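Teaching a Gripper to Fold Trousers: notes for my talk at the school robotics evening, Tue 4 March
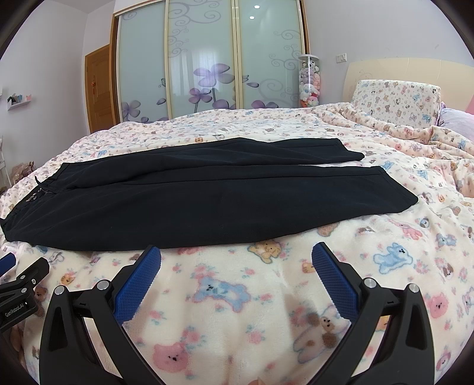 Octavio Salinas wrote to me before this evening that he would like to hear less about the motors and more about what the students do in the afternoons, and whether a student who can't program has any place in such a club.

So I begin with his question. (Look up here. Do not read.)

The short answer is yes. In our club, which the students named Wito, half of the work is housework. We fold, we hang, we smooth. The students hold the grippers in their own hands and do the task, and the recording of it becomes the lesson for the robot. A student who folds well is worth a lot to us, also if he never wrote a line of code.

Why trousers? Towels were our first plan, in October. A towel is a rectangle and it forgives you. After three weeks the students were bored with towels. Évan Leclerc proposed trousers, and I was against it. I thought they would be too difficult. I was partly right.

(Next part slowly. People in the back always miss it.)

The difficulty with trousers:
Two legs that do not want to lie on each other.
A waistband that is thicker than the rest, with a fly and metal fasteners.
Dark cloth, where the camera finds it hard to see one leg against the other. Look at the legs on the screen: you find the border between them only where a piece of the light blanket shows through.

The bed is also a difficulty. On a table the cloth stays where you put it. On a plush blanket the jaws sink in, and the student closes them on trousers and blanket together. We call this "the sandwich". Els Nijs made a rule for it, which is now on our wall: come in low, open wide, touch the cloth before you close. If the blanket comes up with the trousers, you let go and start again, and the attempt is kept with a note.

I would like to say some words about these notes. At the beginning we threw away every failed attempt. Begoña Garrido looked through our folder and asked where the mistakes were. We had 105 recordings and all of them were clean. She found this strange, and she was right. Now we keep everything. At this moment there are 1304 recordings in the folder, and in 63 of them the student wrote "sandwich".

(Pause. Drink water.)

How an afternoon goes. The students work in pairs. One folds, the other calls the steps aloud and writes. After 20 minutes they change. The order of the fold is always the same: far leg flat, near leg over it, then the hem to the waist, then once more. Before each start the trousers are spread out again by hand, every time a little differently. The students don't like this part. I tell them that the robot will never meet trousers which lie perfectly, and they answer that their mothers also don't.

(If they laugh, wait.)

For the parents: the session takes 60 minutes and no student holds the grippers for longer than 20 minutes without a break. The wrists get tired, more than I expected. Tineke Vandenberghe comes to look at the grip of the new ones in their first two sessions. Please send old clothes, washed, with empty pockets. Jeans are welcome. No silk, please.

What does not work yet. The second fold is weak — the hem slides back when the jaws open. Évan believes that the release is too fast. Els believes that the pads should press for one second more. Both tests are planned and I don't take a side in front of the students.

After the trousers we go to shirts with buttons. I am a little afraid of the sleeves.

(Questions. Sign-up paper is on the table near the door, one line per student, name and class.)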